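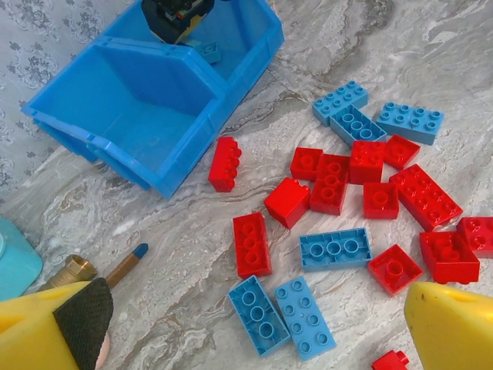

16 December 2022. Equipment plan for next year, first pass. Hedvika wants a number from me before the break so she can put it next to the other benches. The bench I'm planning for is brick sorting, and most of what I need to buy follows from what that job asks of the fingers and the bins. We've been running red and light blue toy bricks into the blue bin with two compartments. A lot of the bricks end up studs-down with the hollow side and the tubes facing up, and those are a different grip from the ones lying studs-up. The 2x2s lying on their side are different again. So whatever we buy has to cope with all of that, and I don't want to spend the money on something that only likes bricks sitting flat.

Fingers first. The yellow ones with the black pads are fine in shape. The pads are the part we go through. Beso sells the pad material by the sheet and I can cut it here, so I'm putting down 80 dollars for sheets and adhesive and not ordering ready-made pads. Gumaro thinks the ready-made ones sit flatter. He may be right, but they come as a set with the fingers and we don't need more fingers. I'll cut one batch and he can compare.

Spare wrist camera. We have one and no backup. When the cable went in August we lost most of a week waiting, and the whole bench sat there. One spare camera plus two cables, 800 dollars from Promudberg, quote good until the end of January. I asked whether the cables could be bought alone and they can, but the price hardly drops. Taking the kit.

Bins. I'd like 3 more of the two-compartment kind, same blue if they still make it. If the color changes we have to redo part of the labeling, so worth a phone call before ordering. The thick rim is handy for clamping. Ponce has them in their catalog, cheap enough to go under supplies and stay out of the equipment line. Ask if they ship singles or only by the case.

Bricks. We don't need more of these two colors. A third color would be useful, green or yellow, though yellow is bad against the fingers. Green then. Also supplies.

Table surface. Left over from the last planning round was the idea of replacing the marble pattern with plain matte gray. I've gone back and forth. A plain top would make the picking look better and tell us less, and the gray and white pattern is closer to what people have in a kitchen. Leaving it. Nothing in the budget for it.

Second arm. Hedvika asked me to write down what I think even if it doesn't go in this year. My view is that a second arm on this bench gets us very little. Sorting is one hand's work. Where it would pay is the Flulik bench, where Gumaro is holding parts still with clamps and changing the clamps every time the part changes. If there's money for an arm it should go there, and I'd be glad to lend the stand we have in storage. I haven't priced it. Gumaro has an old quote but the exchange rate has moved since.

Service. The gripper is out of warranty in the spring. Yearly service is 1,000 dollars and includes one visit. I was ready to skip it and fix things ourselves, but neither of us has opened the drive side of that gripper and I'd prefer the first time not be the week before a demo. In the plan, marked as the first thing to cut if we have to cut.

So the equipment lines are pads, camera kit and service. Bins and green bricks go to supplies. Arm goes in the notes with Gumaro's name next to it.

Still to do:
Call Ponce about the blue and about case size.
Get the Promudberg quote reissued with the lab's new billing address, the one I have shows the old building.
Ask Beso for the thickness of the pad sheet, the catalog gives two different values.
Gumaro to find the arm quote.
Send Hedvika the table Monday morning.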